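How to Sort a Packing Area Without Buying Anything First

By the Partington Workshop Notes desk
9 Dec 2018
Reading time: 7 min

Most advice on tidying a packing area starts with a shopping list. I've followed a few of those lists, and I own a drawer of label holders to show for it. Try the steps below with what you already have. If the area still drives you crazy in June, go shopping then.

Step 1. Clear the table

Take everything off the surface where you pack, including the tape gun. People will tell you to keep "essentials" within reach, but that word stretches to cover 10 pens and a stapler with no staples. Put it all on the floor or a spare shelf for now. A glossy top shows grit and tape residue right away, so wipe it down before anything comes back.
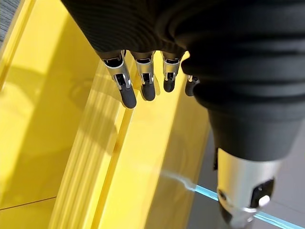
Step 2. Bring back one thing at a time

Start a job and fetch each item only when you need it. Whatever you fetched goes on the table. Whatever you didn't can wait on a shelf, and I doubt you'll miss most of it.

I was told to divide the tabletop into zones with colored tape. I tried it. The tape peeled and the zones were ignored by lunchtime. If your table has a seam near the middle, use that: work on one side, finished boxes on the other. It's about as much zoning as people will put up with.

Check the floor in front of the table too. Carpet is easier on the feet, but small screws vanish into it, and a striped one hides them even better than a plain one.

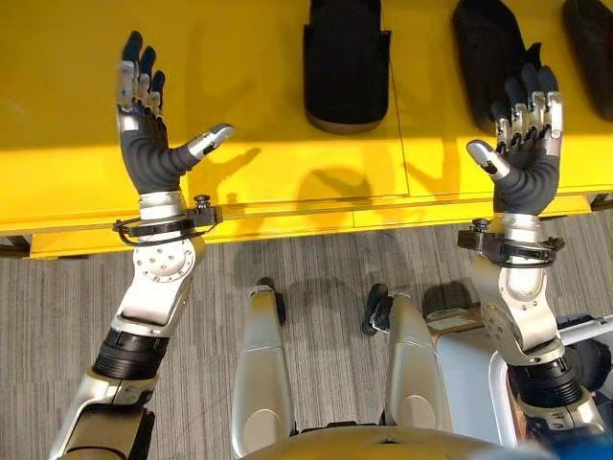
Photo: Dulteck

Step 3. Give trays and boxes separate shelves

Trays and cardboard boxes don't stack well together. Boxes slide on trays, and trays dent boxes. Keep them on different levels, or on different units if you have two.

Lay trays flat. Standing them on edge saves room on paper, and the Fumell catalog makes it look great, but ours fell over every time somebody pulled one out. Small boxes go in a single row, labels facing out. Don't put a second row behind the first. You will forget it exists.

Leave a shelf empty if you can stand to. Every storage guide I've read treats bare shelf as waste, and I've never seen why. You need somewhere to put the next delivery.

Step 4. Use one bin for boxes in transit

A plastic bin with rounded corners and a thick lip is easier on the hands than a carton. Set it on the floor near the shelves, put the large box in flat, and stand a narrow one up beside it.

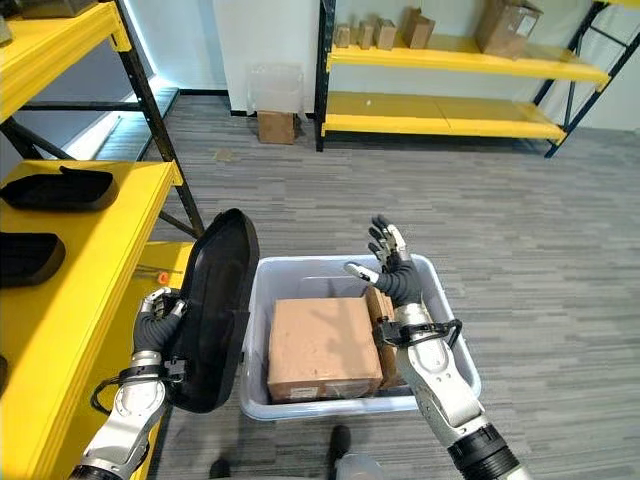
Don't fill it to the rim. I know the Zaltton bins claim to take 100 pounds, but your back makes no such claim. Two boxes and a short walk will do. Empty the bin at the end of the shift, or it turns into a second junk drawer with better handles.

Step 5. Leave it for a week

Wait 7 days before you change anything. If a thing has wandered back to the table twice, let it live there. If a shelf keeps collecting odds and ends, move them once and see whether they return. Labels can come after that, plain paper ones. I'd hold off on the $200 label printer.

Last updated: June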